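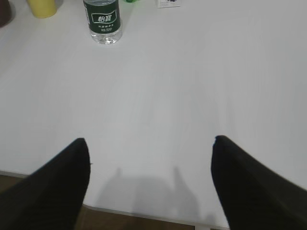 MAREE TINDALL

How shadows work

A shadow is a region that receives less light than the area next to it. It forms when an object stands between a light source and a surface. The object is called an occluder. Any object that blocks light can be an occluder: a fence post, a hand, a cloud or a planet.

Three items are needed to make a shadow you can see. There must be a light source, an occluder and a surface for the shadow to fall on. A plain, pale surface shows shadows well, and even a soft grey shadow stands out on a white table. The same shadow on black rubber matting may be very hard to find, as the matting reflects little light in the first place.

Light travels in straight lines

Light leaving a lamp moves outward in straight lines until it meets something. Scientists draw these lines as rays. A ray diagram is a drawing of the paths that light takes, made with a ruler. The arrowheads on the rays show the direction of travel.

When a ray meets an object, some of its light may be reflected, some may be absorbed and some may pass through. How much goes each way depends on the material.

Opaque materials let no light through. Brick, cardboard and steel sheet are opaque. They make dark shadows.

Translucent materials let some light through but scatter it, so you can't see clearly to the other side. Baking paper and frosted glass are translucent. Their shadows are paler.

Transparent materials let most light through without scattering it. Window glass is transparent. It still reflects and absorbs a little, so a clean pane makes a faint shadow in strong sun. Look for it on a footpath beside an open window.

Why a shadow is not completely black

If light only came straight from the lamp, the shadow would receive none at all. In an ordinary room, light also bounces off the ceiling, the walls, the floor and your clothes. Some of it reaches the area behind the occluder. This is called ambient light.

Outdoors, the largest source of ambient light is the sky. Air molecules scatter sunlight in all directions, and they scatter blue light more than red. A shadow on snow or white concrete can look slightly blue on a clear day, because the light filling it comes mostly from the blue sky.

The Moon has no air to scatter sunlight. Shadows there are much darker than they are on Earth, although some light still reaches them after bouncing off the ground nearby.

The two parts of a shadow

Look closely at the edge of a shadow. In most cases it changes gradually from dark to light. The shadow has two parts, and each has a Latin name.

The umbra is the darkest part. From inside the umbra, the light source is completely hidden by the occluder.

The penumbra is the paler band around the umbra. From inside the penumbra, part of the light source is hidden and part is not. Near the umbra, most of the source is hidden. Near the outer edge, almost all of it is showing.

A penumbra forms because real light sources have width. Think of a lamp as a very large number of tiny lamps packed together. Each tiny lamp makes its own sharp shadow in a slightly different position. Where all of the shadows overlap you have the umbra. Where only some overlap you have the penumbra.

What makes an edge sharp or soft

Two things matter most.

The first is the size of the light source as it appears from the surface. A small torch bulb makes a narrow penumbra. A wide ceiling panel makes a broad one. On an overcast day the whole sky acts as one enormous light source, and the penumbra is so broad that most shadows have no visible edge.

The second is the distance between the occluder and the surface. When the two are close together the penumbra is narrow. As the occluder moves away from the surface the penumbra widens. The shadow of a flagpole shows this clearly. It is sharp at the base of the pole and blurred at the top end.

If the light source is wider than the occluder, the umbra shrinks as the distance grows and finally ends at a point. Past that point there is only a pale shadow. This is why a bird flying high overhead does not make a dark bird shape on the ground.

Changing the size of a shadow

Suppose you hold a cardboard disc between a small torch and a wall. Rays from the torch spread out as they travel. The rays that just miss the edge of the disc keep spreading, so the shadow is wider than the disc.

Move the disc towards the torch and it blocks a wider spread of rays. The shadow grows. Move the disc towards the wall and the shadow shrinks until it is nearly the same size as the disc.

There is a rule for this when the light source is very small:

width of shadow = width of disc x (distance from torch to wall ÷ distance from torch to disc)

Take a disc 14 cm wide. Put it one metre from the torch, with the wall two metres from the torch. The answer is 14 x 2 = 28, so the shadow is 28 cm wide.

Sunlight behaves differently. The Sun is so far away that its rays are nearly parallel when they reach us. Lifting your hand a little higher above the ground makes the edge of its shadow softer, but the whole shadow stays close to the same size.

Length and the height of the Sun

The length of a shadow on flat ground depends on the height of the object and the angle of the Sun above the horizon. This angle is called the Sun's altitude. A low Sun gives a long shadow. When the altitude is 45 degrees, the shadow of an upright stick is exactly as long as the stick. When the Sun is directly overhead, an upright stick has no shadow to the side at all.

The Sun is directly overhead at some time of year only in places between the Tropic of Cancer and the Tropic of Capricorn. Cairns and Darwin are in this zone. Melbourne, Adelaide and Hobart are not.

In the southern part of Australia, the Sun is in the north at midday, so shadows point south. They are short in January and long in the middle of the year, when the Sun's path across the sky is lower.

Measuring a tower with its shadow

Shadows can be used to find the height of something too tall to measure with a tape. The lighthouse at Clurov is a suitable case. A class from Palum Primary School did the calculation there in this way.

A one-metre stick was stood upright on level ground. Its shadow was two metres long. At the same moment, the shadow of the lighthouse was measured from the centre of its base to the tip. It was 62 metres long.

The stick's shadow was twice the height of the stick. The Sun's altitude was the same for both objects, so the lighthouse shadow must also have been twice the height of the lighthouse. Half of 62 is 31. The lighthouse is 31 metres tall.

Both shadows have to be measured at the same time. The ground must be level. The tip of a tall tower's shadow is blurred by its penumbra, so choose a point in the middle of the blur and mark it with chalk.

Telling time with a shadow

A sundial has two main parts. The flat part with the hour lines is the dial plate. The part that makes the shadow is the gnomon, pronounced NO-mon. On a common garden sundial, the sloping edge of the gnomon is parallel to the axis that Earth spins on. In Australia this means it points up towards the southern sky.

As Earth turns, the Sun appears to cross the sky from east to west and the shadow moves over the hour lines. In most of Australia it moves anticlockwise. In Canada and Europe it moves clockwise.

The dial in Mfaume Park has a stone plate 393 cm across. A large dial is easier to read because the hour lines are further apart, though the blurred edge of the shadow also gets wider as the gnomon gets bigger.

A sundial will often disagree with a watch. Clocks use one time for a whole zone, and the Sun reaches its highest point at different moments in different towns. Daylight saving adds another hour of difference. Earth's speed also changes slightly along its orbit, and its axis is tilted, which together make the dial run fast or slow by up to 16 minutes at certain times of year.

Very large shadows

Night is a shadow. At any moment, half of Earth faces away from the Sun and is in Earth's own shadow.

That shadow extends far into space. When the Moon passes through it, there is a lunar eclipse. If the whole Moon is inside the umbra, it often turns a dull copper colour. The red light reaching it has been bent through Earth's atmosphere.

A solar eclipse occurs when the Moon's shadow falls on Earth. People in the umbra see the Sun completely covered. People in the penumbra see it partly covered. Never look at the Sun without proper eclipse glasses, even when only a thin part of it is showing.

Words used on this page

Altitude: the angle of the Sun above the horizon.
Ambient light: light that arrives after being scattered or reflected.
Gnomon: the part of a sundial that makes the shadow.
Occluder: an object that blocks light.
Penumbra: the paler outer part of a shadow.
Umbra: the darkest part of a shadow.

Priro Science Pages, sheet 2611. Last checked 24 Oct 2026.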